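Speaker notes — "A bench arm for small labs: one season with the Motier kit"
Natalie Kershaw, Alldale teaching labs
Afternoon session, right after the coffee break. Slot is short, keep it moving.

OPENING (no slide yet)

Hi everybody. I run the prep room at Alldale, and I've spent the time since September with a Motier bench kit bolted down next to my sinks. I paid the normal price for it, I have no deal with the company, and I like it a lot. I'll try to tell you where it's good and where it drove me up the wall.

Say thanks to Aino Kuusisto here. She wrote most of our task files and she's in the second row. Get her to wave.

WHAT YOU GET

The kit is one arm, a two-finger gripper, a controller and a license for Ato, the software you teach it with. You move the arm by hand through a job, Ato records it, and then you clean the recording up on the screen. Aino had her first task going before lunch. Mine took me until the next morning (pause, people usually laugh).

Setup needs a flat table and a clear wall behind it. White is fine. We worried about glare and it never gave us trouble.

COLORED WATER TASK

Go to the photo. Leave it up for this whole part.

What we wanted was a simple job with real glassware: tubes, a rack, a beaker and a cup, with colored liquid so that students at the back could follow which tube was which. Tubes are the part I was most curious about. They're slick and narrow, and a gripper that squeezes a little too hard will make you very sorry. 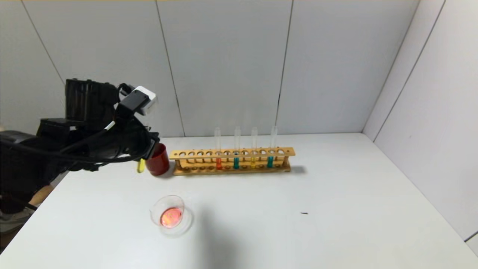

Photo: Alldale teaching labs

Point to the gripper first. The yellow end sticking out underneath it is the tube, and most of the rest is hidden by the fingers. See how close they are to the rim of the red cup! That spot is where I held my breath during the first week. Then point out the rack. It's an ordinary wooden one, and there are open holes between the tubes, which gives the fingers room to get in. When we packed the tubes side by side the gripper kept bumping the neighbor.

Mention the beaker with the pinkish-red liquid in front. Clear glass on a white table is hard for plenty of vision systems, so somebody will ask. Answer: we teach positions by hand for this task and don't ask the software to find the glass.

NUMBERS

We ran the tube task 408 times before winter break. Broken tubes: 12, nearly all of them in the early runs, before Aino turned the grip force down. Say that twice. The default force is too high for thin glass, and the manual puts the setting on page 80, where I did not find it.

Price: our kit came to 2,000 dollars with the education discount. Check the current figure yourselves.

WHAT BUGS ME

The cables. They hang off the arm and you have to think about them every time you plan a reach. We clip ours back and redo it more often than I'd like.

Ato has no undo in the path editor. Save copies. Save copies of the copies.

Racks have to go back in the same place each time. We put tape corners down — cheap, ugly, works great.

COMPARISON

We had the Stelmakh arm on loan before this one. Smoother motion, nicer case, and I never got a student to use it without me standing there. With the Motier they just walk up and start. For a teaching lab that settled it for me.

QUESTIONS

Likely ones: can it pour (yes, slowly, and please practice with water), is it loud (no), does it need a fence (ask your own safety office, ours wanted a marked line on the floor).

Task files are on the handout link. Aino will take the Ato questions, and I'll be by the door afterward with the spare gripper if anybody wants to hold it.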